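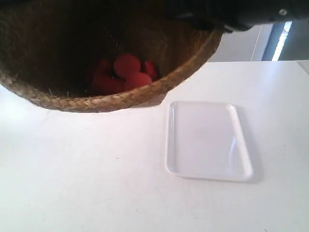

Red pieces in a woven basket

How to prepare for a blood test at the Silstead clinic
Updated Jul 23, 2020

These steps apply to routine blood tests requested by a GP or by one of our own doctors. If your letter gives different instructions, follow the letter.

Before the day
Check your form. It should show your full name, date of birth and the tests requested. If any of these is missing, ring the surgery that issued it. We can't fill in the tests for you at the desk.

Look for the word "fasting". If it is on the form, have nothing to eat for 12 hours before your appointment. Plain water is fine and you should drink it as normal. Tea, coffee, juice and chewing gum all count as food.

Keep taking your usual medicines unless you have been told to stop. Bring a list of them with you, including anything bought over the counter.

On the day
Wear a top with sleeves that roll up above the elbow. Go to the second floor and take a ticket from the machine by the lift. Room 42 is for adults. Children under ten are seen by Eulalia Yáñez in the room next door, by appointment only.

Tell the person taking the sample if you:
take blood thinners
have fainted during a blood test before
have had lymph nodes removed from one arm
are allergic to plasters or latex 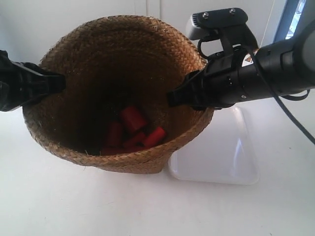 Woven basket, held above a table

After the test
Press firmly on the cotton wool for a few minutes with your arm straight. Leave the plaster on for an hour or two and don't carry heavy bags with that arm until the evening. A small bruise is common. Ring us if the swelling gets worse or your hand feels numb.

Getting your results
Samples go by van to the Pirkdale laboratory, where Dr Senad Nikolovski is the duty pathologist. Most routine results reach your doctor within three working days. Hormone and vitamin tests take longer. The laboratory can't give results to patients over the phone, so please contact the surgery that requested the test.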